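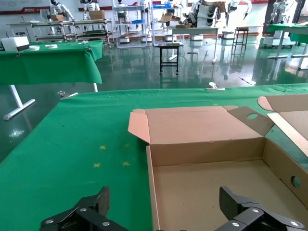 Open box on the green cloth.

Thursday, April 16, 2020

The brake job on the wagon is finally done, three months after I bought the parts. I ordered front rotors and pads in January, put them on a shelf, and then kept driving on the old ones. Last weekend I ran out of excuses.

I went with Killidov rotors and a set of Parnetti pads. The whole order came to $129 with shipping. The dealer wanted almost 700 for the same work, and that was before tax.

The driver's side took under an hour. The caliper bolts came loose with a breaker bar, the old rotor fell off after a few hits with a rubber mallet, and the new one slid on. I cleaned the hub with a wire brush, wiped the oil film off the rotor with brake cleaner, and greased the slide pins.

The passenger side took the rest of the afternoon. The little screw that holds the rotor to the hub had rusted solid, and I stripped the head on the first try. I called Geert Wouters, who used to fix trucks for a living, and he told me to drill the head off and leave the screw out. The wheel holds the rotor in place anyway. It took two drill bits. The lower slide pin was also stuck, so the inner pad had worn down a lot more than the outer one. I got it moving again, but I'll probably buy new pins.

Torque specs came from the shop manual. Please look up your own, they are different even between years of the same car.

For bedding in, I made a series of medium stops on the county road and let everything cool on the way home. There is no pulling and no squeal so far. The pedal feels a little softer than I'd like, so a fluid flush is next. I plan to check the pads again after 300 miles.

Zodwa Hendricks asked in the comments on my last post if the Gutico pads are any good. I ran a set on my old sedan and they were fine, just very dusty. I would buy them again for a car with steel wheels.

Next up is the rear, which has drums. I haven't done drums in a long time, so that post may be a while.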